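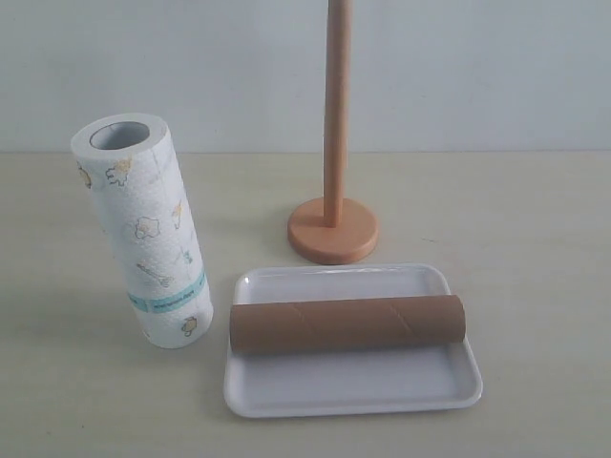 How many practice runs does a robot need to learn a household chore?
It depends on the chore. Heriberto Cisneros trained the Menelex policy on 2,990 teleoperated runs of changing a paper towel roll, and gains were small after the first 1,683.

Most failures came at the end of the job, with the new roll already on the post. The fingers missed the edge of the loose sheet.
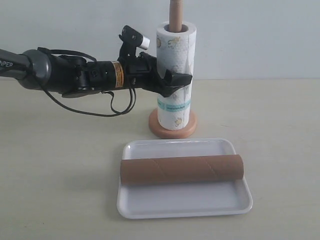 Last changed: April 20, 2020

Melquiades Bermúdez relabeled 60 failed runs by the moment of first contact with the paper. Retraining starts at Terketti in October.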